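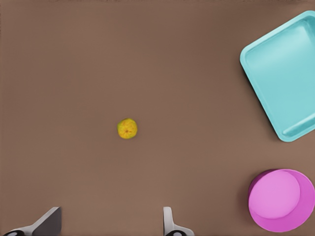 Road Safety Outreach Coordinator (part-time, fixed term)

Luditmont Office of Street Safety

Posted 22/08/2022

The Luditmont Office of Street Safety invites applications for the position of Road Safety Outreach Coordinator. The coordinator will support the Mahlangu Avenue Safe Crossings Program, which covers the stretch of the avenue between Prondier Square and the Plenia neighborhood library. The position is based at the office's Prondier Square location, with regular work at schools, bus stops and community centers along the corridor.

The program was approved in June and includes new curb extensions, longer walk signals, and a lower speed limit on the blocks nearest the elementary school. Construction is managed by the city's engineering division. The coordinator will be responsible for keeping residents, families and businesses informed while the work is under way, and for making sure that their comments reach the engineers in a form they can use.

Duties

The coordinator will plan and attend public meetings in the evening and on some weekends. Meeting notices must be prepared and delivered ahead of each session to the 600 households on the program's mailing list, as well as to the shops and offices that front the avenue.

The coordinator will work with school principals on walking routes for students and will help schedule crossing guards at the beginning and end of the school day. Crossing guards are supervised by the school district, and the coordinator will not direct them in the field.

Other duties include answering telephone and e-mail inquiries, recording complaints about speeding and blocked crosswalks, and writing a short monthly report for the office director. The report is public and is posted on the office's website.

From time to time the coordinator will be asked to meet with families who have been affected by a serious crash. Training is provided before any such meeting, and a senior member of staff will always be present.

Requirements

Applicants must have at least two years of paid or unpaid experience in community outreach, public information, teaching, or a related field. Clear writing is essential. The ability to hold a conversation in a second language spoken in the Plenia neighborhood is an advantage but is not required.

A driver's license is not needed. Most sites can be reached on foot or by bus from Prondier Square, and the office issues a transit pass to all staff. Applicants should be able to carry display boards and folding signs for short distances – reasonable accommodations will be made on request.

The selected candidate must pass a background check before visiting any school.

Hours and pay

The position is for 40 hours every two weeks, with a fixed term of four years. Pay follows the city's published scale for outreach staff, and the grade offered will depend on experience. Part-time employees receive paid leave and may join the city retirement plan. Evening hours are taken back as time off within the same pay period.

How to apply

Please submit a resume, a cover letter of no more than two pages, and the names of two references. The cover letter should describe one occasion on which the applicant explained a public decision to people who disagreed with it. Applications may be submitted through the city's employment page or delivered in person to the front desk at Prondier Square during business hours. Materials sent by fax will not be accepted.

References will be contacted only for candidates who are invited to interview. Interviews will be held in person – candidates who cannot travel may ask for a video call. Applications will be reviewed as they are received, and the position will remain open until filled.

The City of Luditmont is an equal opportunity employer. Applicants who need this notice in large print or in another language should contact the personnel desk.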